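**Noltby Community Meals Program**
Progress report to the Rowlands Fund, second period
Submitted 29th July by Floarea Dobre, Program Manager

## 1. Purpose of this report

This report covers the second period of the grant awarded to the Noltby Community Meals Program. It sets out the work done against the agreed plan, the changes made to that plan, and the items on which we ask for the Fund's guidance. Spending is reported in the finance return sent under separate cover.

## 2. Meals and attendance

The program served lunch at both approved sites, Noltby Hall and the Listside branch library. Over the period, 397 people registered for at least one meal. Most heard of the program from a neighbor or from the county housing office, and the leaflet drop paid for in the first period brought in fewer people than we had planned for.

Attendance at Listside was uneven. The bus route that serves the library was cut back in spring, and residents from the Vesenine estate now face a long walk from the nearest stop. Pao-chu Kong has raised the matter with the transit office and has asked for a stop to be restored at the library gate. A reply is still awaited. In the meantime, a shared car service has been set up for residents with limited mobility, paid for from the outreach line with the Fund's written consent.

## 3. Cooking classes

The plan called for six classes in home cooking on a small budget. All six were held. Mali Skyrme taught the first four and Afiq Harahap the remainder, after a change in Ms. Skyrme's hours. Each class was open to 24 people, and the waiting list at Noltby has been carried over to the next period.

Comments from those who attended were mostly favorable. Several people asked for shorter recipes and for more dishes that can be made on a single burner. Two asked that the printed sheets be set in larger type – this has been done.

The class on soups ran well past its allotted time, and the hall charged us for the extra hour. Later classes were planned with a fixed closing time.

## 4. Kitchen and supplies

The second refrigerator was delivered and is in use at Noltby. Food safety checks were carried out at both sites, and the only action required was a new thermometer for the Listside pantry, now bought. Dry goods are ordered jointly for the two kitchens, which has simplified storage but means that a late delivery affects both at once.

The equipment list has been revised to favor plain bowls and shallow pans that can be shared between meals and classes.
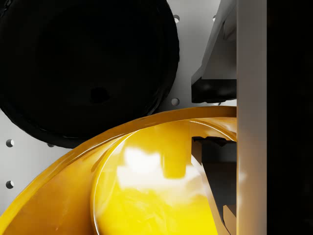
## 5. Staffing

Stamatia Lambrakis joined as site lead at Listside and has completed her food handling certificate. The part-time driver post remains open. It was advertised twice without a suitable applicant, and we propose to raise the hours slightly and advertise again.

## 6. Matters for the Fund

We ask the Fund to approve the following:

- moving the unspent leaflet budget to the shared car service
- the revised hours for the driver post
- a start date in November for the next set of classes

The lease at Listside comes up for renewal before the end of the grant. The library has told us that it expects to offer the same terms, and a copy of the draft will be sent to the Fund when we receive it.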